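Household robots still slow at chores, startup says

14 November 2022

A robot that can clear a table is further off than the advertising suggests, according to Tosum, a small company that has spent the year trying to get pairs of robot arms to do ordinary household jobs.

The company published results from its fall trials this week. Across 41 chores, among them wiping a counter, folding a dish towel and putting lids back on pots, its arms finished 5 without a person stepping in. The rest needed help at some point, from a small nudge to a full restart.

"People see one good clip and think the job is done," said Sena Opoku, who runs the trials. "What they want to know is if it can do the same thing tomorrow with a different cup. Most of the time the answer is no."
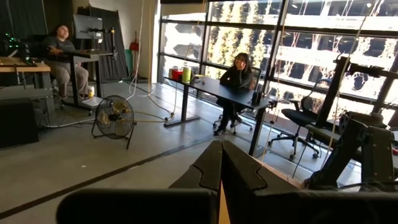
Tosum counts a chore as finished only if the arms complete it 3 times in a row with the objects moved between tries. Opoku said that rule removed several jobs that had looked close to done over the summer. Folding a towel was one of them. The arms could do it when the towel was laid flat, but failed when it was dropped on the table in a heap.

Speed is the other problem. In the trials the longest job, sorting and putting away a mixed set of tableware and ornaments, took 600 seconds. Opoku said she does the same job by hand in less than a minute, and she does not consider herself fast.

The work is done in one large open room, with people at the stations next to the arms for most of the day. 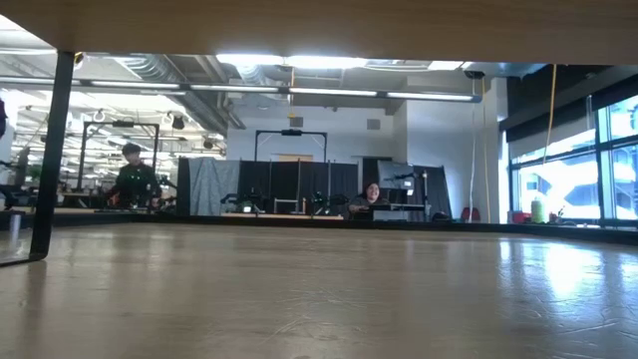
Two people among the workstations and robot arms in the open workspace.

The arms do best with solid objects that keep their shape. Picking up a block or a box is routine. Thin and shiny items are harder, Opoku said, and so is anything that rolls. Soft objects fall somewhere in the middle. They are easy to grip, but they change shape when squeezed, and that can throw off the next move.

Setting a table with mixed objects is one way to test all of this at once. An arm has to choose what to pick up first, find a place to hold it and stay out of the other arm's way. Collisions between the two arms were a common cause of stopped runs in the fall trials, along with dropped objects. 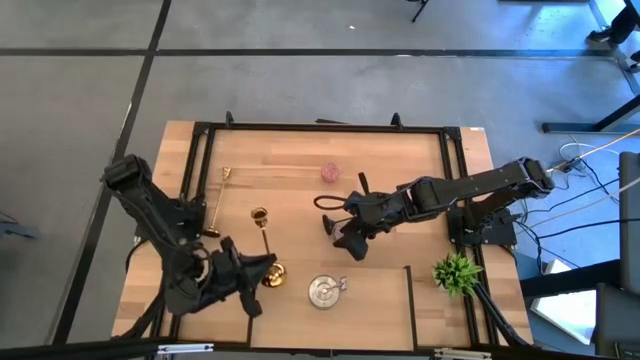 Two arms over a tabletop with candlesticks, a metal lid, a small artificial plant and a pink-red item.

Shop-floor work may come sooner. Cerbridge, which packs kitchen goods for mail-order sellers, plans to try a pair of arms at one packing bench in December. The arms will place items in trays, and a worker will check each tray before it is closed. The company said no jobs will be cut during the test.

Amissah, a cleaning contractor that looked at the same equipment, decided to wait. It said its crews move from building to building and need something that can be set up in a few minutes – the arms currently take most of a morning to mount and adjust.

Opoku said she thinks that is a fair reason to hold off. A home is harder still, she said, with pets, poor light and furniture that gets moved. Tosum has no household product for sale and has not set a price or a date for one.

The next round of trials will add laundry and simple dishwashing jobs. It will also include a new control program called Clima, written by Tosum's own staff, which is meant to let an arm try a failed grip again without waiting for a person. Early runs have been mixed, Opoku said, and the company will publish those results whether or not they improve on the fall numbers.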